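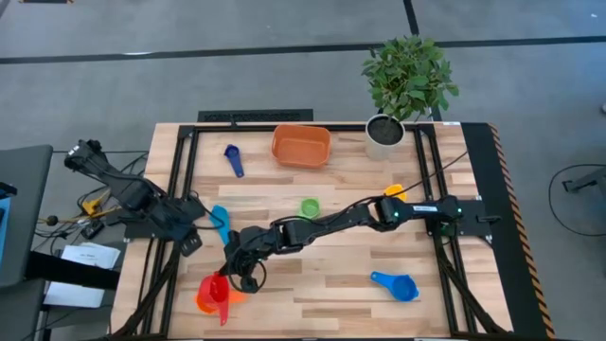 I-seul Shin, Contributing Editor, Household Objects

Home | Kitchen | Measures and Scales | Index A–Z

Measuring cups and scoops

Measuring cups and measuring scoops are small kitchen vessels used to portion ingredients by volume. They are found in most home kitchens where recipes are written in cups and spoons, and they remain in common use for flour, sugar, rice, oats, ground coffee and similar dry goods. The two terms overlap in everyday speech. In general, a measuring cup has a stated capacity and is filled level to the rim, while a scoop may be sold with or without a stated capacity and is often kept inside the container of the food it serves.

Form

The typical dry measuring cup consists of a bowl and a single handle. The bowl usually has a flat or gently curved base and a plain rim, so that the contents can be leveled with a straight edge. Handles vary in length. A long handle keeps the hand clear of the bin or bag, but it also shifts the weight of the piece, and an empty cup of light material may tip over or rest on its side when set down on a counter. Scoops with round bowls have the same tendency. Makers have answered this with wider bases, shorter handles or a slight bend where the handle meets the bowl.

Small cups without handles are also used for portioning, particularly for snacks and for children's servings. They stand upright without difficulty but are harder to dip into a deep container.

Sizes

A common American set includes 4 cups: one cup, one-half cup, one-third cup and one-quarter cup. Larger sets add a two-thirds or three-quarters cup. In countries that use metric recipes, volumes are given in milliliters, and a cup of 200 milliliters is customary in some of them, notably for rice. A recipe written for one system does not transfer directly to the other, and cookbooks intended for several markets often print both.

Color

Sets in several bright colors became widespread with the use of molded plastic. Red, orange, yellow, green and blue are the usual choices, sometimes with a light and a dark shade of the same color. In many sets each color stands for one size, which allows a cook to pick out the right piece without reading the marking on the handle. There is no general standard, however, and a red cup in one set may hold a different volume from a red cup in another. Households that have combined pieces from several sets are advised to rely on the printed or molded marking.

The household writer Hwa-young Ham argued in her guide "The Stoment Kitchen" that color is most useful in shared kitchens, where several people return utensils to the same place. Gyu-bin Pyo, who taught home economics in Drindbridge, took a different view and recommended plain sets for beginners — the learner, in his account, should look at the number first.

Storage

Measuring cups are stored in one of three ways. Nesting is the most compact, with each cup resting inside the next larger one. Pieces of mixed origin often fail to nest, as their handles meet at different heights. Hanging on hooks or a rail keeps every size in view but requires a hole in the handle. The remaining method is a small open basket or bin, frequently a rectangular plastic one with sides that flare toward the top. The flare makes it easier to reach the pieces at the bottom.

Basket storage suits mixed collections of cups and scoops. Long-handled pieces are placed with the bowls down and the handles leaning in one direction. Ham's guide suggests no more than 5 pieces to a small basket.

Use and care

Dry ingredients are spooned or dipped, then leveled. Flour is usually spooned, for dipping packs it and increases the amount by weight. Brown sugar is the common exception and is pressed down firmly. Liquids are better measured in a clear pitcher with lines on the side.

Cups should be washed and dried before they are stacked. On butcher-block and other wooden surfaces, wet pieces should not be left standing, as they may mark the wood. Faded markings can be checked by filling the cup with water and pouring it into a vessel of known capacity.

See also: Baking — Kitchen baskets — Scoops, ice cream — Wooden work surfaces

Shares 5 | Comments 3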